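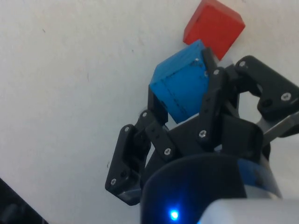
Does Colour Coding Help a Share House Keep a Tidy Fridge?

Final report, submitted 2020-01-02

Background

The house on Lollau Street has one fridge and five tenants. By the end of last semester it also had four open jars of the same pesto. I wanted to know whether giving each person a colour would cut down on wasted food, and whether it would cut down on the notes. The notes had become quite long.

Method

The study ran for 16 days in December. For the first 8 days the fridge was left to its natural state. For the next 8, each tenant put coloured stickers on everything they bought. The stickers were Flamlow removable dots, which turned out to be removable mostly by steam. Milk, butter and eggs were declared common property after a discussion I have left out of this report.

Every evening I emptied the bin onto newspaper and weighed any food thrown out that day, using a Cillus kitchen scale borrowed from the nutrition lab. Peelings, bones and teabags were not counted. One tenant asked that their leftover curry be excluded on compassionate grounds. It was weighed.
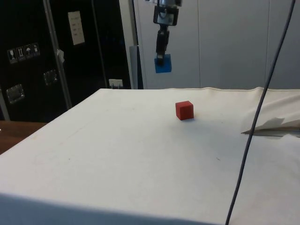 Figure 1. Red and blue, the first two colours.

Results

Waste went down in the second half, though less than I had hoped when I wrote the proposal. Most of the drop came from vegetables. People seemed more willing to finish a zucchini once it was publicly theirs. Bread did not improve at all.

Borrowing is harder to report. Before the stickers, food simply vanished. Afterwards it still vanished, but the owner could now say what colour it had been. Two tenants swapped stickers on a block of cheese, and I could not settle who had started it, so the cheese is missing from both the results and the fridge.

Limitations

The sample is one house, and I live in it. Everyone knew the bin was being weighed, and at least one yoghurt was eaten out of spite. Two tenants went home early for the holidays, which lowered waste in a way no sticker can claim credit for.

Further work

A longer trial should include the freezer. I did open it once, on day 5, and have decided it belongs to a different discipline.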